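Notebook, Cevo bench, March
Tidy-up task, sim, 9:40

Question for this block: can the arm clear a worktop and put hand tools away well enough that Tovar would let it near the shop benches. Short answer so far, no.

Fonach planner, stock settings. 336 episodes overnight, scissors only. 232 ended with scissors in a drawer and the drawer shut. 89 failed at the drawer pull, mostly fingers slipping off the bar handle. The remainder were bad grasps, dropped on the way up.

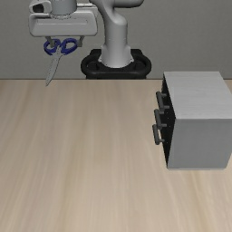

Drawer order matters more than I assumed. If the arm picks up first it has no free hand for the handle, so it has to set the tool down again and regrasp. Opening the drawer first removes that step. Rerun with the order fixed in the task script; don't let the planner choose.

Contact friction on the handles is still the Pludinico default. Suspect it is too low. Measure a real handle before changing anything.

Blades-down carry is fine in sim. On a shared bench I want a height limit and a slower approach.

To do:
check finger pad width against handle standoff
log pull force per drawer
repeat with pliers, then a tape measure
ask Tovar what failure rate they'd accept on day shift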